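Okden Film Location Walks – read me first

Okden is a set of walking notes for people who want to visit places used in films and television. It covers outdoor locations only. Studios, sets built indoors and private houses are left out, even where the address is well known.

The notes began as a folder of text files kept by Alistair Buchanan and are now kept in one table with a short page for each walk. This release is dated Tuesday, May 19, 2026.

What is in it

There are 37 locations spread over 18 walks. Each row in the table gives the name of the place, the nearest car park or bus stop, the distance on foot, the type of ground, and what was filmed there. A free text column holds anything that did not fit elsewhere, such as locked gates, bulls, or a ford that is too deep after rain.

Distances are in kilometres and are one way unless the row says "loop". Heights are in metres. Walking times are for an adult with a small bag and do not include stops.

Where the information comes from

Every walk was done on foot at least once by the person who wrote it up. The link between a place and a film is marked "sure" or "likely". Sure means the skyline or a fixed feature was matched against the finished film while standing on the spot. Likely means the match was made at home from maps and photographs.
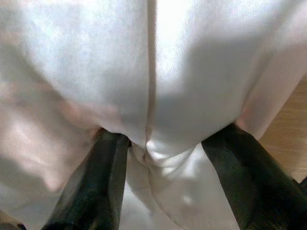
A few places have changed a good deal since filming. The quarry on the Brusta walk has partly flooded, and the hut at the top of the Nadar ridge was taken down – only the footings are left. These rows have been kept because people still go for the view, but the "remains" column says "none" or "footings".

Known problems

Grid references on the Stasix valley walk are only good to within 30 metres. The valley is steep and the signal bounces. Use the written directions for the last part of the climb and ignore the pin.

2 walks have no bus times. The service was cut and the new timetable is not out until June.

Spelling of place names follows the local signposts, which do not always agree with each other. Where there are two spellings, the second is in brackets.

Using the notes

The table is a plain CSV file in UTF-8, with commas between fields and quotes around the free text. The walk pages are plain text and can be printed. You may copy and share all of it as long as the name Okden stays on it. Please do not sell it.

Corrections

Send the walk name, the row number and the date you were there. Reports of closed paths are put in first – everything else waits for the next release. Photographs are welcome but are not added to the table.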